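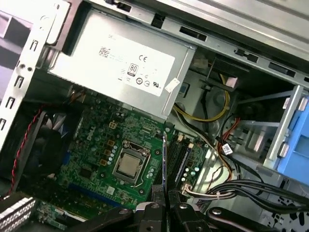

Power supply with its label, in the opened desktop case

Szalai Horkex office computer, refurbished
Item no. 407

The computer is cleaned and checked in our workshop in Sastthorpe. You receive it with a power cord, but the keyboard and monitor are sold separately. Warranty is 12 months - please keep the invoice.

Delivery takes 3 working days. Pickup is also possible, only after a call with Emese Orbán. Older memory modules we can take back for recycling.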